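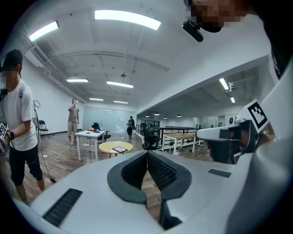
February, Siriwan room, Husura building. Started 09:40.

Purpose: settle the furniture positions on the left-hand side, get the cables off the floor and decide what to do about the shelving frame. Carries on from the entry on the duct rattle, which is still open (see end).

**Wall measurements**

Clear run of the left wall from the door lining to the corner: 3,087 mm, taken at skirting height. At shoulder height it came out slightly less, so the wall is out of plumb or the tape sagged. Use the skirting figure for anything that stands on the floor and measure again before ordering anything that gets screwed to the wall.

Skirting stands proud of the plaster. Anything with a square back foot will sit off the wall by that much, so allow for it.

**Shelving frame**

White, ladder style, leaning. It has never been fixed. The Burnora sheet asks for one bracket per upright at the top and gives no figure for leaning it unfixed, so I am treating the permitted load in that state as nil. Light items only until the brackets are in. No tins, no battery boxes, no drills on the upper rungs.

Foot of the frame is 113 mm from the skirting. Brought to 100 mm it still clears the table, but the top end then stands steeper and moves if knocked. Put it back to 113 and marked the floor with masking tape. Please leave the tape down.

Wall is plasterboard over studs as far as I can tell by knocking. Stud finder gave two different answers on two passes. Will drill a pilot low down, behind where the table goes, before committing to anything visible.

**Cables**

The runs near the shelving are the worst part of the room. Most of the slack comes from using long leads for short distances and then letting the remainder hang in loops. Leads swapped for shorter ones where the drawer had them. The rest need coiling and tying at the upright, with the tie on the wall side so it does not catch sleeves.

Nothing is to cross the floor between the table and the door. Where a lead has to drop from a stand, tape it at the foot of the stand and again where it turns along the wall.

Londex trunking, self-adhesive, has been priced. The narrow size will not take a plug, so the ends would have to be fed through first. Prefer the wider one. Quantity needed is one wall run plus two drops. Not ordered yet.
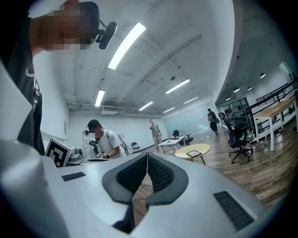 *Left side of the room: shelving frame leaning on the wall, cable tangle to the right of it, folding chair further along.*

**Tables**

White rectangular table stays towards the middle. Tried it turned through ninety degrees on paper and it blocks the way to the far wall. Gap wanted between its long edge and the work table is 124 cm, enough for two people to pass while a third is bending over the work. Less than that and people go round the other way and step on the leads.

Work table: wipe down at the end of each session. There was adhesive residue along the front edge, removed with a plastic scraper and warm water. Do not use solvent on it, it dulled a patch on the underside when tested.

**Chairs**

Black chairs go against the far wall when not in use. Check the rubber feet on the folding ones, as a bare tube end will mark the wood.

**Floor**

Boards are sound. Fine scratches in line with the table legs, so felt pads are needed. Lift the tables, do not drag them.

**Duct**

Rattle at the left-hand grille returned at 10:15 and stopped when I pressed on the duct casing beside it. Points to a loose fixing and not the fan. Needs the tall steps, which are in the other store.

**Open**

- pilot hole, then brackets for the frame
- trunking, wider size
- felt pads
- duct fixing
- repeat the shoulder-height wall measurement with the rigid rule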